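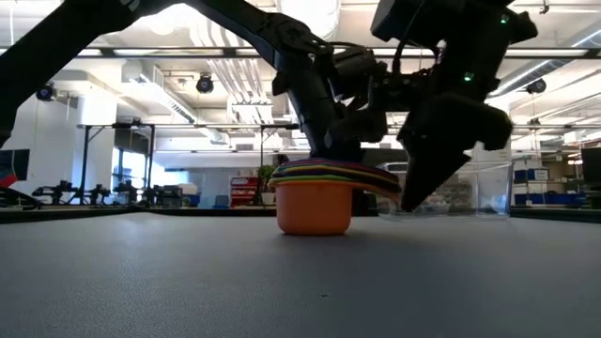 Section 3. Mounting the Stilitz handgun safe and setting the code

The carton says "ready in minutes." Plan on an evening. The Pulska keypad ships with a factory code, and anyone who owns the same model knows it, so a safe straight from the carton should be treated as an unlocked box. Unload the firearm and lock it up somewhere else before you start. Put the bolts and washers in a clear rectangular container like the one next to the orange bowl, so you can see what is left at the bottom before you tighten anything.

1. Pick a wall stud or a solid floor. The adhesive pads in the kit are described as "secure." We would not trust them with a paperback.

2. Drive both bolts through the rear plate. Pull hard on the safe with two hands. If it shifts, take it down and find better wood.

3. Fit fresh batteries. The ones in the carton may have been on a shelf for years.

4. With the door open, enter 1113 and hold the key symbol until it beeps twice. That is the factory code.

5. Enter your own code within 60 seconds and press the key symbol again. Skip birthdays and house numbers.

Caution: Leave the door open until the new code has worked three times in a row. The keypad will sometimes beep as if it saved a code when it didn't.

6. Try the factory code again. If the bolt still moves, repeat steps 4 and 5. If it moves a second time, return the unit.

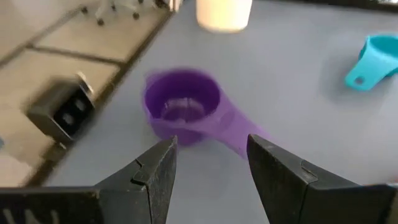 Fig. 2. Purple measuring cup on a light gray tabletop.

7. Take the backup key out of the house or give it to an adult you trust. A key taped under the safe defeats the safe.

Note: The fingerprint reader is optional. Usa Prasertsri tested it for this guide and got in on 49 tries out of 60, all with clean fingers. Nahuel Sosa, who has the older Stevens reader, did no better. Set it up if you like, but learn the code first.

Recheck the bolts every March, and whenever you change the batteries.

Revised 3 March 2019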